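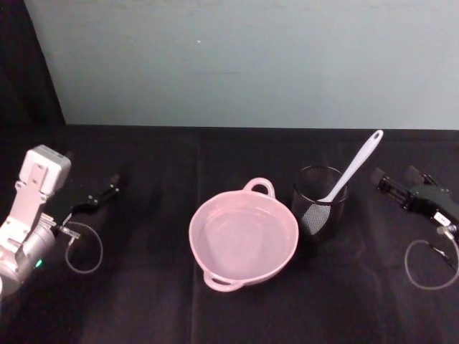

Dallo Bench Practice Kit for two-arm cells
Print this page | E-mail this page

Item 311, sold by Drostmont. The kit is a 40-page rule book and 100 wipe-clean check cards. Sandhu wrote the cable section, and it's the part worth paying for.

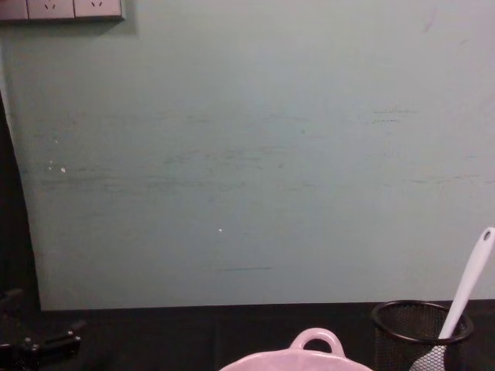

The book says a fixed layout makes results repeatable. Maybe - we'd want to see that tested. A signed card proves someone signed a card.

Ships from Tunis. Refill cards: item 276.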